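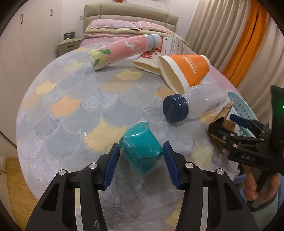

Pad service on the two hand grippers, Findville set. Posting in pieces so I can find it again in October.

1/ Pads are the blue ribbed Wiriya type. Swap at 18 hours of logged use. The ribs still look fine at that point. They grip film badly well before they look worn.

2/ Order per finger: wipe the pad seat with alcohol, let it dry, press the new pad on from the tip down. Don't stretch it. A stretched pad creeps and you get a lip at the tip.

3/ Silver screws on the upper arms: check every one by hand. Paint-mark after tightening. Found 2 backed off on the left unit Tuesday, same finger.

4/ Jaw travel after the swap: 105 mm open, both units. Left read 103 until I cleared a curl of tape from the hinge.

5/ Film-wrapped cups are my test piece. Cup on its side, close slow, lift, hold for a ten count. If it turns in the jaws, the pad isn't seated. Bare cups pass with almost anything, so they don't tell you much.

6/ Clear plastic over a tablecloth is fine to test on. Keep the loose edge away from the fingers.

7/ Bornent sheet says to zero the encoder before fitting pads. I do it after. Pad thickness varies by batch and the closed reading comes out wrong otherwise.

8/ Cycle count at this swap: 193 since the last zero. Next up is the handle wiring on the Stunent spare.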